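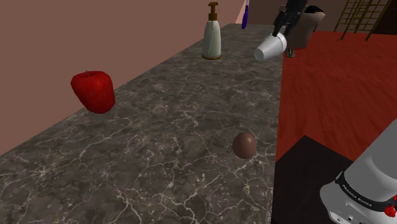

Chapter 4
Showing the Task: Demonstration by Hand and by Remote Control

Learning goals

After studying this chapter, you should be able to explain the difference between guiding an arm by hand and guiding it from a distance, describe what is stored when a demonstration is recorded, and judge whether a set of demonstrations is fit for training.

4.1 Why show instead of write

In Chapter 3 the motion of the arm was written out in advance. The programmer chose a starting pose, a grasp pose and a release pose, and the controller filled in the path between them. This method works well when every part arrives in the same place. It works poorly on a kitchen counter. A cup may be standing or lying on its side, and it may be in the open or close to an edge. Writing a rule for each of these cases soon takes more time than the task is worth.

A person, however, can pick up a tipped cup without being able to state the rule. Teaching by demonstration makes use of this skill. The person performs the task through the robot, the system records what the robot sensed and how it moved, and a policy is later fitted to those records. The person who performs the task is called the demonstrator. One complete recording, from the reset of the workspace to the end of the task, is called an episode.

4.2 Two ways to guide the arm

In hand guiding, also known as kinesthetic teaching, the demonstrator takes hold of the arm and moves it. The motors cancel the weight of the links so that the arm feels light. The demonstrator feels contact directly, and little training is needed. There are two main drawbacks. The demonstrator's hands and body often block the cameras, and it is hard to move seven joints and close a gripper at the same moment.

In remote control, or teleoperation, the demonstrator stands apart from the arm and sends it commands through a device such as a joystick, a handheld tracker or a smaller copy of the arm. The cameras then see only what they will see when the robot works alone. The cost is a loss of feel. Most beginners press too hard on the first attempts and close the gripper too early.

Remote control can also be used with a simulated arm. The demonstrator works with the same device but watches a rendered workspace, such as the one at the opening of this chapter, where the gripper's fingers are in contact with a white cup lying on its side. An apple, an egg and a soap dispenser share the counter. None of them needs to be moved to reach the cup, but the policy must learn to leave them alone. Objects of this kind are called distractors. In simulation, the stone, the wall and the floor can be given new colors between episodes at almost no cost, and a dropped egg does not have to be cleaned up.

4.3 The Plalell exercises

The exercises in this chapter are drawn from a teaching set prepared at the Wanyama laboratory under the direction of Ching-wen Yip. The set, named Plalell, holds 230 episodes of household pick-up tasks. Of these, 61 were marked by reviewers as containing a pause, a second grasp or a correction. They have been kept in the set on purpose. Students often ask that such episodes be removed, but a policy trained only on smooth motion has no record of how to recover from a poor grasp.

Each episode stores the joint positions, the gripper opening, the camera views and the command sent at each time step. The command and the resulting motion are stored separately — they are rarely equal, and Section 4.5 deals with the gap between them.

Before you begin

Open one episode of your choice and play it twice. On the first pass, watch the gripper only. On the second pass, watch the distance between the fingers and the nearest object that is not the target. Write down the time step at which you believe the demonstrator decided where to grasp, and keep your answer for Exercise 2.

4.4 What the demonstrator sees

A demonstrator working by remote control depends on the views provided.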